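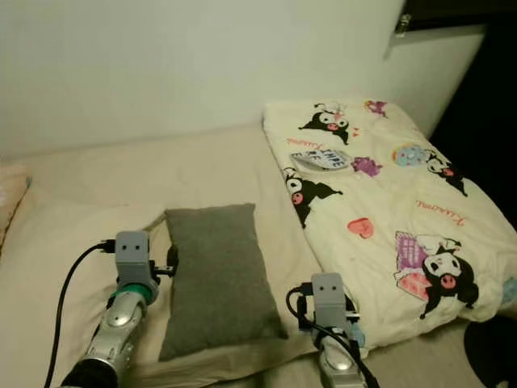
Grarnon Match Events
Version 1.2, released 19 Jan 2023
Maintainer: Jairo Bedoya

Event records for the Grarnon women's football league, one full season. The set covers 67 matches and 1,295 events. Cup and preseason games are left out.

Files

matches.csv - one row per match: match_id, round, home, away, home_goals, away_goals, venue
events.csv - one row per event: event_id, match_id, minute, added, team, player_id, type, detail
players.csv - player_id, team, position, birth_year
changes.txt - corrections by version

All files are UTF-8, comma separated, with a header row. Empty fields mean unknown. Zero means zero.

Event types

goal, own_goal, penalty_scored, penalty_missed, yellow, second_yellow, red, substitution

A scored penalty is entered once, as penalty_scored, and counts toward the match score. Do not add a goal row for it. An own goal carries the team of the player who touched the ball last, so it counts for the other side. A substitution is a single row; the player coming on is in player_id and the player going off is in detail.

Time

minute runs from 1 to 90. Stoppage time goes in added, so 45+2 is stored as minute 45, added 2. Sort by minute, then added, then event_id. Events in the same minute keep the order of the referee's sheet.

Source

Rows were typed from referee sheets and checked against club reports. Where the two disagree on a scorer, the sheet is used. Where they disagree on the minute, the sheet is used unless it gives no minute at all.

Known problems

Colano v Makowska, round 17: second-half substitutions have no minute.
Gustel changed two shirt numbers in February. Player IDs were merged by hand and may still be wrong for those two.
position is the squad list position, not where the player lined up on the day.
Assists are not recorded. Only a few clubs report them.

Loading

Read player_id as text. Some IDs start with a zero and most spreadsheet programs will drop it.

Corrections

Send the match_id, the event_id and a copy of the source. Fixes go into the next version - released files are not edited.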